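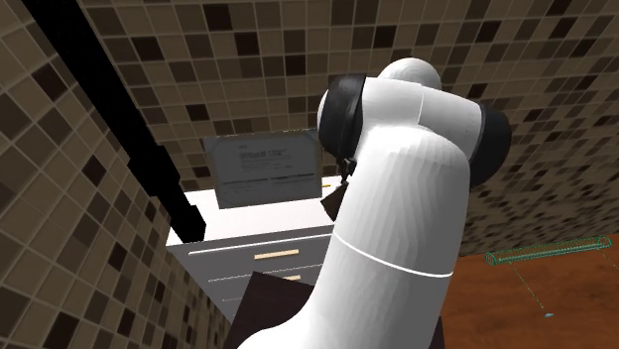
A student in the back row wanted to know last time why bread dough needs a second rise at all, if the first one already filled it with gas. Good question, and one I answered far too quickly, so let's start these notes there!

Week 8: Fermentation and Proofing

The first rise (bakers call it bulk fermentation) is where most of the flavor gets made. Yeast eats sugars and gives off carbon dioxide and alcohol, while bacteria in the dough make small amounts of acid. All of that takes time. When you shape a loaf you press out a good part of the gas, fold the dough over itself and pull the outside tight. The second rise fills that new shape back up. Skip it and you get a dense loaf with a torn side, which you should try at least once, on purpose, just to see it.

What is going on inside the dough

Flour has two proteins, glutenin and gliadin, that link up into gluten once water gets to them. Gluten stretches and holds. Think of thousands of tiny balloons with shared walls. The yeast doesn't make new bubbles, by the way (this surprised me when I first read it). It blows up the ones that mixing and folding put there. So a dough that was folded with care has more places for gas to go, and the crumb shows it.

Temperature matters more than any other number on your sheet. A warm dough moves fast and tastes mild. A cold dough crawls along and tastes wonderful. Put half of tonight's batch in the fridge and bake it tomorrow next to the other half. Same flour, same salt, two very different loaves!

The class formula

Bread flour, 600 grams
Water, 390 grams
Salt, 12 grams
Instant yeast, 3 grams

In baker's percentages the flour is always 100, so the water here is 65, the salt 2 and the yeast 0.5. Work those out yourself before you look at them again. Once you can do it without a calculator you can read any bread recipe in the world and know what the dough will feel like.

Those of you using the Pastum flour will find it drinks more water than the Hendriks. Hold back a splash at the start and add it once the dough has come together.

The poke test

Flour a finger and press it gently into the shaped loaf.
Springs right back: give it more time.
Comes back slowly and leaves a small dent: bake it now.
Doesn't come back: it has gone too far. Tip it into an oiled pan, dimple it and call it focaccia. (Very good with rosemary.)

The test is less use on cold dough, which stays stiff whatever the yeast has been up to. For fridge loaves go by your notes from the last bake.

Before next class

Read the Morkari handout on starters, pages 4 to 9, and skip the section on rye for now. Bake both halves of your batch and cut them only when fully cool. Bring one slice of each in a paper bag, labeled with the dough temperature and both rise times. We'll be tasting, so come hungry, and bring butter if you feel strongly about butter.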